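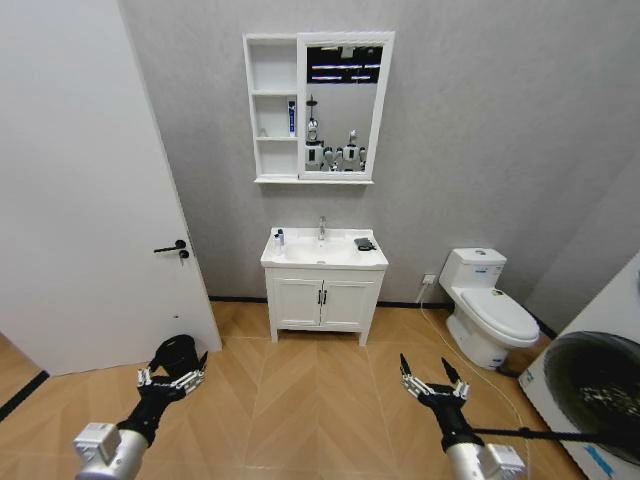 According to Darmawan Sutanto, the first evening of singing in Odenach was so quiet that he could hear people breathe, and for him this was already part of the music.

ODENACH, May 22, 2026 — The Trindade Center for Music and Rest opens registration for its new course in voice and breathing, which starts in February. The course has 13 evening meetings and is made for adults who live with long illness, and for family members who care for them. It is not necessary to read music or to have sung before.

The lessons are led by Florkska, a group of singers and nurses who have worked together in Zoltby for many years. Each meeting begins with slow humming, followed by simple songs in two parts — the words are given on paper in large letters.

There are 100 places. The fee for the full course is $168, and a fund of $4,000 is ready to help those who cannot pay it. Requests to the fund are read in private.

Registration is made at the front desk of the Trindade Center or by telephone in the mornings.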